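# Can a residents' association require members to return borrowed office equipment in its original packaging?

**Category:** Shared property and lending
**Asked by:** Hrefna Þorgeirsson
**Date:** 1 April 2007

I serve as secretary of the Terker Residents' Association, which has 61 member households. The association keeps a small stock of office equipment, including display screens, a laminator and two folding tables, and lends these items to members for periods of up to 15 days. Our lending rules were adopted in October and have not been reviewed.

Rule 4 states that "all items shall be returned in the condition and packaging in which they were issued." A member recently returned a screen without its carton. The screen itself was accepted at the desk with no remark on the form. The association has since asked the member to pay for a replacement carton and has withheld the whole of the deposit, a sum of 300, until payment is received.

The member has written to object. The letter makes two points: that the carton was never listed on the loan form, and that the deposit was described at the time as security "against loss or damage to the equipment." I have checked the form and both statements are correct.

I should be grateful for guidance on the following matters.

1. Whether the rule may be enforced when the packaging does not appear on the form.
2. Whether the full deposit may be held against a minor item.
3. How the rule and the form should be worded in future.

The association is not incorporated. We have no paid staff, and I would prefer to settle the matter before the annual meeting.

---

## Answer 1 (accepted)

**From:** Ernő Fülöp

The response below is general in nature. Local law on deposits varies, and the association should consult its own adviser if the member intends to pursue a claim.

**On the rule.** A member is ordinarily bound by the rules of the association, provided that those rules were properly adopted and made available. Rule 4 refers to the packaging in which an item was issued. The association must therefore be able to show that packaging was issued. If the form lists a screen and a power lead and says nothing of a carton, the record favors the member. A statement from the person who handed over the item may help, but it carries less weight than a signed form.

**On the deposit.** The wording quoted in the letter is narrow. A carton is not equipment in the usual sense of the word, and its absence is not damage to the screen. I would return the deposit in full. Should the association wish to hold back any part of it, the amount ought to match the actual cost of a plain replacement carton, with a receipt supplied to the member.

**On future practice.** The Prakura Tenants' Federation, where I handled loans for several years, used a one-page condition record completed at issue and again at return. It recorded front, rear, stand, leads and packaging on separate lines, and both parties signed it twice. The rear of a screen deserves its own line, as scratches there are easily missed at the desk and become a source of dispute later.
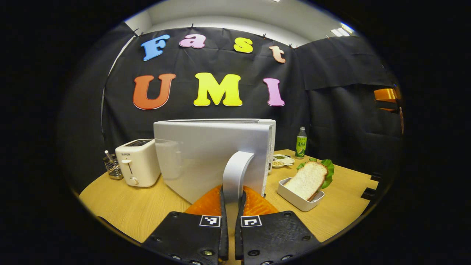 ### Suggested wording

> The borrower shall return each item listed on the loan form, together with any accessories and packaging so listed, in the condition recorded at issue, fair wear excepted. The association may deduct from the deposit the reasonable cost of replacing or repairing a listed item. The balance shall be returned within 15 days.

The phrase "so listed" should be kept. It places the burden on the form, and the form is within your control.

---

## Answer 2

**From:** El-Sayed

I agree with the previous answer on the deposit but would go further on packaging. Our association stopped issuing cartons altogether and now uses padded covers with a number sewn inside. The covers are listed on the form as separate items. Loan 226 was the first under the new system and we have had one cover go missing.

You may also wish to check whether Rule 4 was circulated to members who joined after October. The question does not say.

---

## Answer 3

**From:** Darkside

Just give the deposit back. It is a box.

---

**Comment from Hrefna Þorgeirsson:** Thank you for these replies. The deposit will be returned in full, and the suggested wording will be placed on the agenda – with the addition of a line for covers, should we adopt them. The member in question joined before the rules were adopted and did receive a copy.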